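Handover Learning (robotics)
14 Mar 2022 | By Nasrin Akbari
12 comments | 31 shares

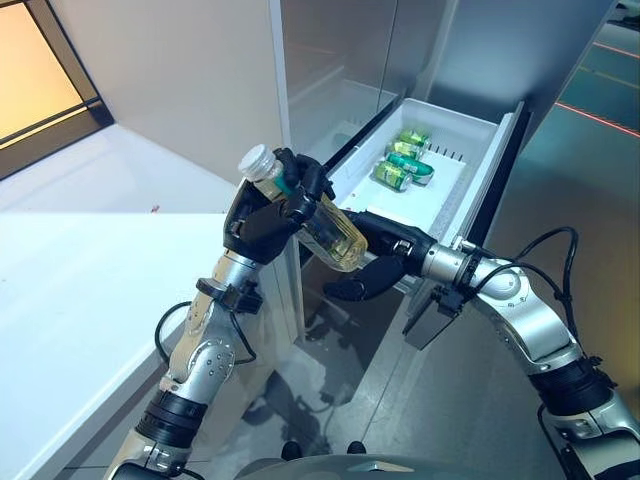

Handover learning is a way of teaching a two-armed robot to share a job between its hands, and I've been hooked on it since I first read the Slanina notes (all 98 pages, in one sitting!). The idea is pretty simple. A person steers both arms through a chore, the robot records every joint, and a network then learns to copy the moves from camera views.

What makes it different from plain copying is the "wait" signal. Each arm learns a little number that says how ready the other arm is, so one hand can hold a bottle or a can while its partner gets set. I love this part!

The Rarkville group trained theirs on 3,364 demonstrations, mostly kitchen stuff like drinks and drawers. On 158 test runs it dropped an item just four times, though slow runs counted as passes and I still grumble over that. A later version, Fallix, adds touch readings from the fingers. The Pirilstead lab is trying it with softer packaging, and I'll update the entry when their numbers come out.

We use cookies to remember your settings. Accept | Manage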